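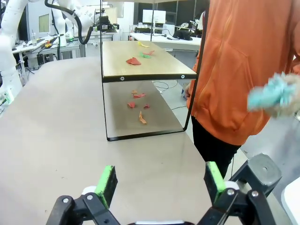
Two-tier shelf with paper scraps on the upper board and on the tabletop inside the frame.

Shelf and Tabletop Clearing — Gallery

Posted March 11, 2021

The page collects notes on one small job: clearing paper scraps from a two-tier shelf standing on a large table. The shelf is listed in our inventory as Canico, the table as Judex. The names come from the labels on the storage crates and have no other meaning. Measurements are in millimeters.

Upper board
Light wood-grain top, black front edge. Two silver bolt heads are visible on the edge. The bolts should be finger-tight plus a quarter turn. Over-tightening lifts the board at the corner, and small items then collect along the low side.

Frame
Thin black metal rods with a rectangular bottom rail. The rail sits directly on the table and acts as a low fence. Scraps inside the footprint tend to stay inside it when wiped from the front. Lift the frame to clear them, or work from the open side with a folded cloth.

Paper on the upper board
Four crumpled pieces: red, green, red-orange and yellow. The red one is the largest and lies near the front left. The yellow one is close to the rear edge. Pieces at the rear are taken first, by hand, so that they do not drop behind the shelf.

Paper at table level
Five more, in red and orange. One is elongated; the rest are small. Crumpled paper of this size rolls when pushed with a dry cloth. A slow pull toward the front works better than a sweep.

Cloth
Light blue, with a fuzzy surface. Fuzzy cloths hold dust well and hold paper badly, so the scraps come off before any wiping starts. We buy them from Zakonon in packs of 50. Wash without fabric softener and air dry. A cloth that sheds on the black rods is retired to floor use.

Table surface
Beige, smooth, matte. Matte tops show less glare under overhead light, but they also hide pale dust. Check at a low angle from the short side. Our table is 2000 long and takes about 8 minutes to wipe in full, shelf included.

Order of work
Rear pieces on the upper board, then front pieces. Wipe the board from back to front. Clear the table level next, then the bottom rail, then the open tabletop. The rail is the part most often skipped — dust sits along its inside edge and returns to the table the next time the shelf is moved.

Scrap sizes
The paper is cut from colored sheets and crumpled by hand. Finished pieces vary, and no attempt is made to match them. Used pieces go back in the Sarpong tin until they flatten out, after which they are recycled. The tin held 117 pieces at the last refill.

Board finish
Damp cloth only. Standing water gets under the finish at the bolt holes and raises the grain pattern. Marks from colored paper come off with plain water if treated the same day. Older marks need a drop of dish soap, followed by a second pass with clean water.

Storage
The shelf stays assembled between sessions. The cloths hang on the wall hooks and are not left on the upper board, where lint works its way into the gap behind the front edge.

Next update in April, with notes on the taller shelf.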